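Thursday, 7.40 am, back bench

Kettle's on, nobody else in yet, so I'll get the convoy notes down before I forget them (again).

Kieran Penrose rang last night about the Plosley checkpoint dataset. He's been through all 388 incident reports and reckons 82 of them log the same clash twice, once by the militia's spokesman and once by the district police. That explains the bump in December! I'd been blaming the Follamov stringers for it, so I owe them an apology and probably a box of Timbits.

Still to sort: casualty figures for the Turunen road ambush. The governor's office says one thing, the hospital another, and I've coloured both grey on the map for now. 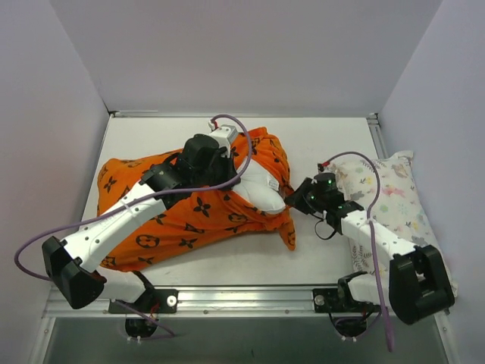
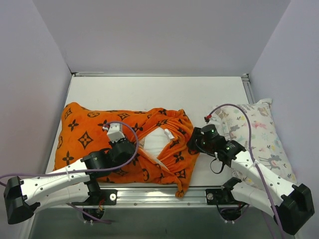
Drindura is the harder one. The ministry claims 300 local guards were armed and put on the payroll before the festival, but the pay sheets Kieran got hold of list 680 names – and plenty of those share a thumbprint. Ghost names, or cousins signing for cousins? I'd lean to the first, but I'm not putting it in the bulletin until he's checked the sheets against the rifle register.

Merge script needs a rerun after lunch. Match on village and hour this time, leave the date field alone, it's a mess.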